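Posted Tuesday, April 5, 2022

It has been my responsibility for the past two years to report to the Chisholm office on how automation is received by the people who work beside it. I set down my own views on this page, and they should not be read as the position of Modonow.

The Chisholm site restores and prepares household furnishings for rental. Its receiving benches handle up to 300 returned articles a week. Until the Nevalex program commenced, each article left behind on a returned sofa was lifted, sorted and recorded by hand. The program assigns the lifting to a robot arm and the recording to a system called Prudia. Every proposed change to the arm's movements is tried in simulation before it reaches the floor.

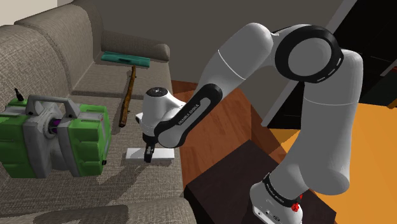
Staff were consulted before the first trial, and their principal concern was the loss of judgement in the work. An experienced sorter knows at a glance which articles are worth keeping, and that knowledge had never been written down. Over the summer, 23 employees were released from their usual duties, in turn, to help describe it. The resulting register holds 1,298 entries and is amended every Friday.

The effect on daily work has been uneven. Employees with shoulder and back complaints have welcomed the change. Others report that reviewing flagged articles at a screen is more tiring than they had expected, and the afternoon roster has been reorganised so that no person remains at that task for longer than 2 hours. Pay classifications have not yet caught up with the new duties. I have raised this in writing and will do so again at the April meeting.

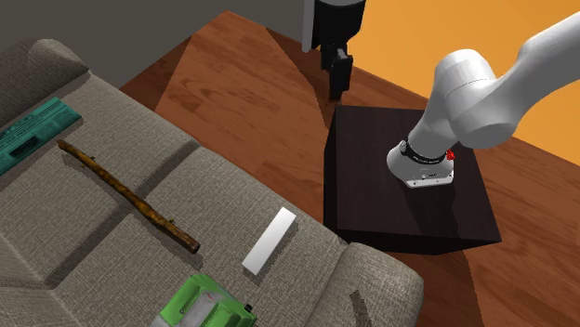
Will the sorters be replaced once the program is complete?

No position has been removed to date, and the present agreement requires that any affected employee be offered retraining at the same rate of pay. The agreement is due for renewal next year, and I cannot say what its successor will contain.

Colleagues who wish to comment on the draft duty statements may leave their remarks with the site office before the end of the month.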